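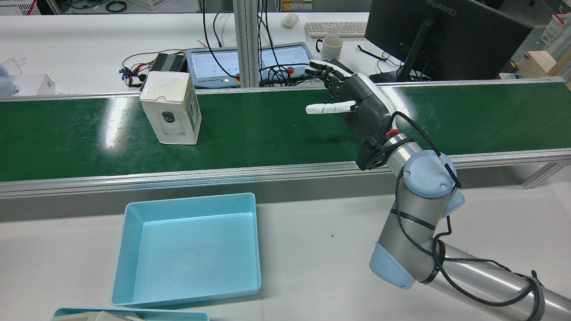

How should small cartons be presented to a robotic hand on a moving belt?
Present them upright, with one flat side facing the palm, and keep a clear hand's width of belt on either side. In our belt-picking study this arrangement gave the fewest failed grasps of the 3 tried.

Workshop notes from the Etmont handling laboratory

The following advice is drawn from the Greltent study, in which a five-fingered hand was used to move light cartons from a conveyor into trays. It is intended for technicians and teaching staff who run a similar bench. The study comprised 215 attempts over several weeks, and the tips reflect what was recorded in the bench log.

Preparing the cartons
Re-tape any carton whose top has begun to lift. Worn cartons may stay in use, and a mixture of new and worn ones is preferable, as results obtained with new cartons alone were too favourable. Where a carton has an opening in its face, note which way the opening points at the start of each attempt. Fingertips caught on openings in 6 attempts.

Lighting and the belt
A matt belt will still show bright streaks under ceiling lights. Overhead lighting laid reflections along the green belt, strongest near the left and centre, and the position estimate was least steady where a white carton stood in them. Move the lamp or the starting point before altering any software setting. Wipe the belt with a barely damp cloth at the end of the day and leave it to dry overnight.

Cables
Fasten the arm cable along the links with zip ties, but leave a loose loop at each joint. A cable tied tightly at the wrist pulled the hand off its taught position during the January trials. Check the ties every Thursday and replace any that have slipped. Loose wires from the electronics unit should be kept well behind the belt.

Placing the trays
Stand the receiving tray on the tabletop in front of the conveyor, parallel to the rail. Light-blue trays with sloped walls were used throughout. The slope helps a carton to settle when it is released slightly off centre. Mark the tray corners on the table with low-tack tape. Full trays should be taken away before the next run begins.

The approach
Bring the hand in from the side with the palm towards the carton and the thumb held out. Approaches from above were quicker to program but crushed the tops of softer cartons. Allow the arm to pause before the fingers close. Shortening the pause saved very little time and made the log harder to read.

Keeping the bench in order
The control pendant should stand where the operator can reach its emergency stop without leaning across the belt. Drinks are to be kept off the back bench during runs. Stop for a check of the wrist fixings after every 30 attempts, and record the check even when nothing has moved.

The log template and the Sokol tray drawings are held with the bench manual. A further set of notes, on soft pouches, will follow once the Estard trials have been reviewed.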